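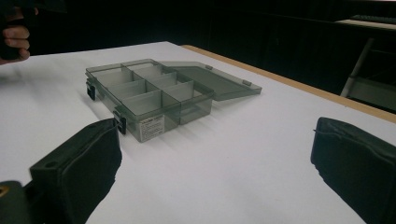 Stollmont students teach a gripper to close a box, one lid at a time

STOLLMONT, January 11, 2019 - The after-school robotics club at Stollmont High has spent most of the school year learning how to shut a plastic box. Members say it is going pretty well.

The box is the kind with a hinged lid and little dividers inside, sold to people who own a lot of screws and intend to sort them someday. The club's job is to get a two-fingered gripper to swing the lid over, press it down and snap the latches. A sixth grader can do this without looking up from a phone. The club's machine, named Plurner by a vote that the losing side still brings up, needs a good deal of encouragement.

Plurner will get its public test in July at the Dollau Cup, a regional contest for high school teams. This year's event is called Tidy Bench. Each team gets 15 minutes to open, fill and close as many containers as it can, with points taken off for anything that lands on the floor. Last year the task was stacking cups, and the Stollmont team finished next to last, ahead of a school whose van broke down on the way.

"We were robbed," said Uchenna Garba, a senior and the club's captain, who then admitted they were not. "We stacked 2 cups. One of them was already on the table."

Garba runs the club's practice sessions, which take place in a back corner of the computer lab after the keyboarding class clears out. Students start by working the gripper by hand while it records video of what the fingers are doing. The recordings then go into a program that tries to work out how to make the same moves by itself. The club has set a goal of 4,000 recordings before the contest. Progress is kept on a whiteboard that has been erased twice by the cleaning crew and once, under circumstances still in dispute, by the chess club.

The rules for a good recording are taped to the lab door. Keep the fingers open until you are close. Do not bump the box. Do not talk to the box. The last rule was added in the fall and is widely ignored.

Opening the lid was the easy part, students said. Once it is lying back flat, though, a gripper has to get under the edge of a thin sheet of plastic and lift without shoving the whole box across the table. See-through plastic makes things harder for the software, which has trouble telling where the box stops and the tabletop starts. One early version of the program reached with great confidence for a shadow. It did so 57 times before someone went back and changed the settings.

The latches are their own problem. They take a firm push in exactly the right spot, and a push in a slightly wrong spot sends the lid back up. Club members have started calling this "the yawn."

A second group within the club wants to skip latches and concentrate on filling the compartments, on the theory that judges like to see things moving. The two sides have agreed to share the table on alternate days and to stop hiding each other's boxes.

Money has been less of a struggle than usual. Okoro Hardware on Main Street gave the club a stack of storage boxes and a gift card, asking in return for its name on the team T-shirts. The shirts came back from the printer reading "Okoro Hardwear." The store's manager has said he kind of likes it and has asked for one in extra large.

Parents got a look at the work at an open house before winter break. Plurner was shown closing a box on its own, and on the third try it got the lid over and one latch down. There was applause. The other latch was closed by a freshman standing nearby, who said later that it was a reflex.

Garba said the goal for spring is to get both latches without any help from freshmen. After that the team will move on to a different size of box, which the contest rules allow judges to bring out without warning, and which several members would prefer not to discuss.

The club meets Tuesdays and Thursdays in the computer lab and is open to students in all grades. No experience is needed. New members are asked to bring a snack to share and to leave the whiteboard alone.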